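Rules for a kitchen robot in simulation: report on our project work

Last updated: 2026-09-29

1. Why we made rules

In our course every group must deliver a working program and also a text about safety or good practice. Most groups write the second part in the last week. We decided to do it in the opposite order. Before we moved the arm at all, we wrote a small set of rules for it and gave the set a name, Urnwood, so that we could speak about it easily in our meetings.

The work was done in a simulated kitchen. We know that a simulated arm cannot hurt a person. But the program we write may later be copied to a real arm, and bad habits will be copied together with it. For this reason we treated the simulated kitchen as if somebody could walk in.

2. The rules

There are 4 rules in the present version.

Rule A. When nothing is held, the arm approaches with open fingers and slow speed.
Rule B. A sharp object is taken only by the handle, and the blade must point away from the place where a person would stand.
Rule C. If an object does not rest on any surface according to the simulator, the run is stopped and written in the log. The arm does not try to correct it.
Rule D. Before each run the operator looks through the wrist camera and says aloud what is near the gripper.

Rule C took us the longest time. In our first version the arm was allowed to continue if the object was not its target. A knife can hang above the counter and the arm can still pass beside it, and the program will report success. We found this too dangerous as a habit. 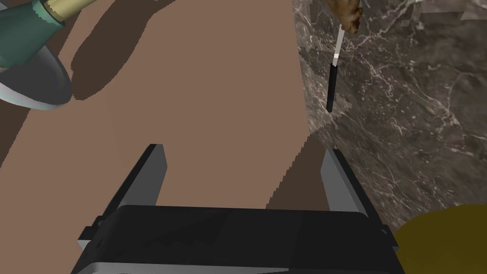
Jouko Kiiskinen read our draft and wrote in the margin that Rule C punishes the robot for an error of the simulator. In a real kitchen, he wrote, nothing floats, so the rule would never be used, and we would lose many good runs for nothing. He asked us to move it to a separate list of checks for the software.

We discussed this remark for a long time. It is true that the rule comes from the simulator. However, on a real arm the same situation can appear when the position estimate is wrong: the robot believes that the knife is in one place and it is in another. For the person standing near, the reason is not important. We kept the rule, but we changed the title from "Floating objects" to "Objects without support", which covers both cases better.

3. How we tested

We made 381 runs in total. Of these, 292 ended without any rule being broken or used for a stop. The others were read one by one by two members of the group, and when the two did not agree, the run was counted as a stop. Our log program is called Pluso. It is simple, and it writes one line for each event.

Rule D was difficult to follow in a honest way. After many runs the operator becomes tired and says the same sentence each time without looking. It is also a problem that the wrist camera shows very different things depending on how the arm is turned. Sometimes the counter is in view, and sometimes mostly walls and ceiling.
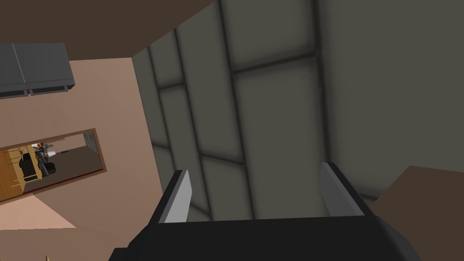 We therefore added a sentence to Rule D. If the operator cannot see the work surface, he or she must say so, and the arm must be turned until the surface is visible before the run starts. This made every session longer, and we did not find a way to shorten it again.

4. What is still missing

We have no rule for hot objects, and no rule for glass. We also did not decide who may restart the arm after a stop. In our group it was always the person at the keyboard, but in a larger group this can be unclear. We plan to write these parts in November, and to ask another group to use the rules without our help and mark each word they do not understand.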